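# 第七道题

Dec 9, 2023。礼堂的暖气又坏了。Jhair Usuga 把大衣裹紧,看台上那个女孩第三次拆她的领子。

技能赛,缝纫组。全区报名 80 人,到今天剩 7 个。赞助方 Zodura,横幅挂歪了,没人去扶。

他是评委。头一年当。九月份 Benitar 打电话来,说会里缺一个懂布的,你来不来。他说我关店都多久了。Benitar 说正好,有空。

就这么来了。

女孩的号码是 71。名牌上写 Miah,字很小,像不愿意让人看见。她做的是一件衬衫,男式的,尺码偏大。题目没要求男式。Jhair 在评分表边上画了个问号,又划掉。

“还剩多久?”她问。

“你自己看钟。”

话出口他就后悔了。太硬。他师傅当年也这样跟他说话,在 Ultberg 街那间铺子里,冬天,手指头僵得捏不住针。师傅说,看钟,别看我。他那时候恨死这句话了。

旁边的 14 号——不对,不该看别人的。他把眼睛收回来。

Miah 拆完了。线头摆成一小堆。她深吸一口气,重新别针,从后中开始,往两边走。对的。早该从后中开始。Jhair 差点点头,忍住了,评委不能点头,规则第二页写的。

机器响起来。停。又响。

他想起自己最后一件活。也是衬衫,客人没来取。电话打了,停机。衣服在架子上挂了一冬天,后来他自己穿了,袖子长一截。那人叫什么来着,名字到嘴边又没了。单子上的号他倒记得,241。怪事,人记号码比记名字牢。

“老师。”

他抬头。

“领座我车反了一小段。”她说,“里面的,看不出来。”

“那你跟我说干什么。”

她想了想。“怕你翻到了,以为我不知道。”

Jhair 没接话。他低头装作在写东西,笔没水了,划了两道白印子。

铃响。收针,离台,七个人站成一排,有个男孩在搓手,有个在哭,小声的。Benitar 从后台探出头,比了个快点的手势,他下面还要颁木工组的奖,急得很。

评分十五分钟。Jhair 用了二十分钟。他把那件衬衫翻过来,果然,领座里面,一小段,针脚朝反方向走。手摸得出来,眼睛看不出来。按规则扣两分。他写了个二,墨水是跟 Benitar 借的笔,蓝的,前面都是黑的,看着像后来改过,他又在旁边签了个名。

第二名。Miah 上台拿证书,脚下绊了一下。主持人把她的姓念错了,她没纠正。

散场他在门口等车。雪要下不下的。她背着包出来,那件衬衫搭在胳膊上,没叠。

“给谁做的?”他问。

“我爸。他胳膊长。”

“那你袖子再放一点,”他说,“放半寸。洗了会缩。”

她站住,把袖子拎起来比了比。“半寸够吗?”

“……一寸吧。”
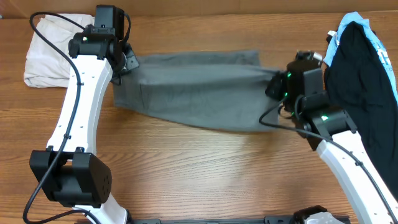
*木桌上平铺的灰色布料,左上角被夹住*

车来了。他没上。

他说你等等,从大衣内袋里掏出一个铁盒子,扁的,漆都掉了,里面是针,长短不齐,他师傅的,后来是他的。他本来今天带着是想……也没想什么,就是带着。

“借你,”他说,“明年比赛还我。”

“我明年不一定报名啊。”

“那就后年。”

她接过去,没打开,在耳边晃了一下,听那个声音。下一班车还要等在好一会儿,他们就站在檐下说袖子的事,说缩水,说 Ultberg 街那间铺子现在卖什么。卖手机壳。她说她去过,壳子很贵。

Benitar 抱着一摞没发完的秩序册跑出来,喊他,老 Usuga,木工组少一个评委,你懂不懂木头?

“不懂!”

“那也来!”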